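From: Kyu-ri Min
To: Molcombe tenants and staff housing list
Date: 8 Jan 2025
Subject: Re: Key worker homes at Garnidham - who is actually eligible?

Su-bin, all,

Sorry for the slow reply, been trying to get a straight answer out of the housing office and only half managed. Quoting your message so people who joined over the holidays can follow.

> From: Su-bin Chae
>
> Can anyone tell me what's happening with the Garnidham flats? My
> manager says they are for council staff only. The notice on the
> second floor board says "public service workers", and that could
> mean anybody. I've been with the school meals service nine years,
> but we were moved over to Pernoren when the contract went out, so
> am I public service or not? Also is the deposit 2,000 for
> everybody or does it go by size of flat? I don't want to fill in
> all those pages and get told no at the end of it.
>
> Su-bin

Right. In order, as best I can.

Eligibility. The scheme rules say "employed by the council or in the delivery of a council service". I read that as including you and everyone else who went across to Pernoren. The woman on the housing desk read it the same way, then went off to check and came back less sure. She has promised it in writing. Until then my advice is apply anyway, and put your original start date with the council on page one, not the date you transferred. Length of service counts for points and they will not go looking for it.

Number of homes. 30 in the first block. Of those 18 are one-bed and the rest two-bed. No family-size ones until the second block, and no date for that, whatever the leaflet hints at. If you need three bedrooms please still register, they are using the register to argue for the money.
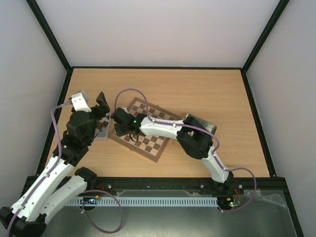
Deposit. 2,000 flat, same for every home. You can spread it out of wages but only if payroll agrees, and Pernoren payroll hasn't said yes or no. I have written to them twice. If somebody on this list knows a human being in that office please send me a name, off list is fine.

Rent. Set at a share of the local market rent and reviewed every year. I asked which local rents they are looking at, as Molcombe and the Garnidham side are not the same thing at all, and got told it would be "benchmarked". So that's still open. I'd like it pinned down before anyone signs anything.

Tied to the job? This is the one I've had most private messages about. The draft agreement says you give notice on the flat within 2 months of leaving the service. Retirement is treated as leaving. I think that's wrong and have said so - someone who has put in a whole working life shouldn't be out the door just after the leaving do. The old blocks on Sun Street never had that clause. The housing office say it is "standard wording", but couldn't tell me where it is standard. Will push it again.

People already renting from the council: you can apply, you dont lose your current tenancy by applying, only by accepting. Had that confirmed by email, will forward to whoever wants it.

Forms. Paper ones at the front desk, or ask me. They want payslips, proof of address and a letter from your line manager. The letter is what's holding people up. It only needs two lines, job title and start date, so if your manager is sitting on it tell them that. Window closes end of February and I'm told late ones go to the bottom, no exceptions.

Also there was talk of around half the first block being held back for senior grades. I asked straight out. Answer was "no decision has been taken", which to me is not a no. If you have seen it in writing anywhere please send it over, I don't want to raise it at the next liason meeting on the strength of canteen talk.

Su-bin, short version for you: apply, use the old start date, don't pay anybody anything yet. Ring me if the form is a pain, page four makes no sense on a first read.

Got to run, more when the letter turns up.

Kyu-ri

5 replies
Share (3)

Recent in this list
Parking permits for the Molcombe depot
Re: Re: heating off again, Sun Street
Garnidham bus times - new timetable
Pernoren transfer: pension letters
Lost keys, second floor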